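4.2 Laying Out the Play Food Table 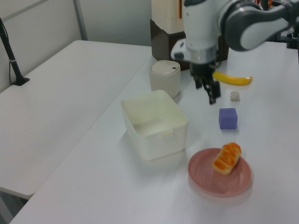 Figure 7. Table with square box, lidded container, plate and loose pieces.

This section applies to the Vestora play food set when it is laid out on a long table. Read section 4.1 before starting.

1. Wipe the tabletop with a damp cloth and let it dry. Do not use solvent cleaners.

2. Place the square white box on the left side of the table with the opening facing up. Check that it is empty. The small tab belongs on the front wall.

3. Stand the lidded container behind the box. Keep the lid on during layout.

4. Place the pink plate near the front edge, on the right. Leave 60 mm between the rim of the plate and the edge of the table.

5. Put the bread roll on the plate. The roll may lie at any angle but must not overhang the rim.

6. Lay the banana on its side, directly on the tabletop, farther back than the plate.

7. Set the purple cube on its own in the right-center area. Other pieces should not touch it.

Note: Sets supplied before April have a shallower plate. The layout is the same for both versions.

Caution: The pieces are toys and are not for eating. Inspect each one for cracks or bite marks before use — damaged pieces must be withdrawn and reported on form 33.

Caution: Do not load the box beyond 300 g. Lift it with both hands, never by the tab.

When the table is cleared, return the food pieces and the cube to the box first, then stack the plate on top. Replacement parts are ordered under code 67.

Section revised 29/11/2018. Approved: Alun Penry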